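Jeans folding night draws a full room at Nalach hall

A whole evening on folding jeans. It filled the upstairs room at the Nalach community hall Friday, and the people who came stayed till the lights went down at 9.

The class is the third in the Wondar Home series, run by Augustina Sarpong, who used to manage the stockroom at Goltell, the work clothes store on Tabrizi Street. She folded denim there for eleven years. By her own count the store took in 2841 pairs in her last year alone, and every one had to go on a shelf looking the same as the one next to it.

"Shirts people can do," she said. "Jeans they roll up and shove in."

Her method is short. Lay the pair flat on a bed, not a table — a bed gives a little and the legs stay where you put them. Smooth from the seat down to the hem with the side of your hand. One leg over the other, back pockets out. Pull the crotch point in so the edge is straight. Then hem up to the waistband, and again in thirds or in half depending on your drawer.
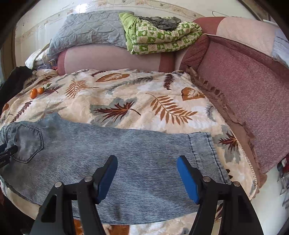

The smoothing is where most of the time went. Sarpong had people go over the same leg two and three times, and she was strict on the side seams, which twist on older pairs and throw the whole fold off to one side. Her fix for a twisted leg: don't fight it. Let the seam sit where it wants and line up the hems insted. Stiff new denim is easier, she said, but hardly anybody brought any. Mostly old favorites, some with the knees gone.

Questions ran long. Do you button them first? Yes, and zip them, or the waistband flops open and you get a lump. Inside out for storing? No need. Hang or fold? She folds everything denim, hangers leave a crease across the thigh and the rail sags. What about kids' sizes — same thing, one less fold.

Somebody near the back asked about soft bedding, whether a fleece or plush blanket is too slippery to work on. Sarpong said she likes it better than a bare sheet. The pile holds the cloth a bit. Busy prints are fine too, though a pale pair on a pale blanket can be hard to see at the edges when the lamp is behind you.

There was some back and forth about drawers. Standing the folded pairs on edge, like files, got the most takers. A woman from the Goltell end of town said she had tried it and they fall over once you take two out. Sarpong told her to put a shoe box in the gap. That seemed to settle it.

Signups for the series stand at 104, up from 71 in the spring, and the hall has moved the next one down to the big room. Cost is still whatever you want to put in the jar. Money from the jar goes to the laundry room repairs — $2441 raised so far, enough for the new pipe but not the floor.

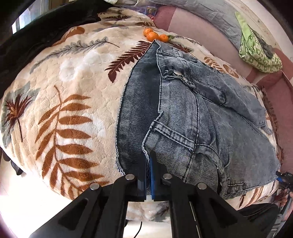 NALACH, June — Next up is sweaters and heavy knits, same hour, doors at 6:30. Bring two of your own, one thick and one thin. Sarpong asks that they be clean, and that people leave the big coats home becuase there is no place to put them.

She will also go back over the last step from the jeans class for anyone who missed it, the final turn where all the layers stack up. It gets bulky there. Waistband, belt loops and pockets all land in one spot and the top of the bundle wants to spring open. Press it down with a flat palm and count to five, she says, then turn the pocket side up before it goes in the drawer. Metal buttons should face in if the pair is going next to anything knit. They snag.

Handouts from Friday are at the front desk, one sheet, both sides. The drawing for step four is printed upside down on the first batch. New ones are coming, or just flip the page.

Linens are planned after the knits, fitted sheets included, by popular demand. No date for that yet. Sarpong wants a second bed upstairs before she takes it on and is asking if anyone has a twin frame they can lend, mattress too if possible. Call the desk or leave a note in the Wondar box by the stairs.

Parking is in the back lot only. The Tabrizi Street side is still closed for the water work, and two cars were ticketed there during Friday's class.

Contact the news desk | Corrections | Copyright Nalach Community News, all rights reserved | Back to top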